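Robot helpers at home: what to settle before you let one tidy

The Gesorier brochure says its helper "learns your home." Maybe. I've written household tips long enough to distrust that sentence, and I'd set the rules first.

Ask the seller which safety standard the machine was tested to, and get the number in writing. "Meets all standards" means nothing.

Clear the bed before you ask for the bed to be made. Long thin things like canes and curtain rods go back in the closet.

Bathroom doors stay shut unless you want it in there. Try the stop button yourself, on day one and then every month.

Keep people and pets out of its reach while the arm moves. Vernau's manual puts this on page 26, after five pages on choosing a voice.

A clean run in a simulated house is a start. Ask how many runs were done in a real one. Hondano quotes 300 practice runs and 288 passes, and I would like to hear about the other 12.

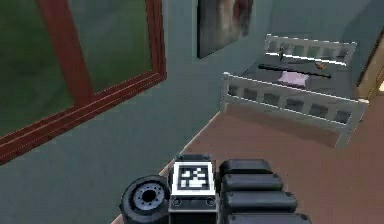
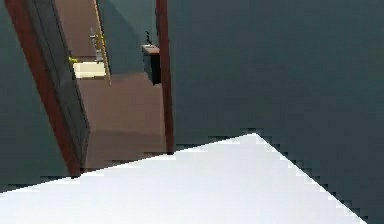 Simulated rooms, bedroom and doorway.

AGUIRRE, 10 April 2021

Jovita Xolalpa wrote in to ask if she can skip the monthly stop test when the app shows green. No. Press the button.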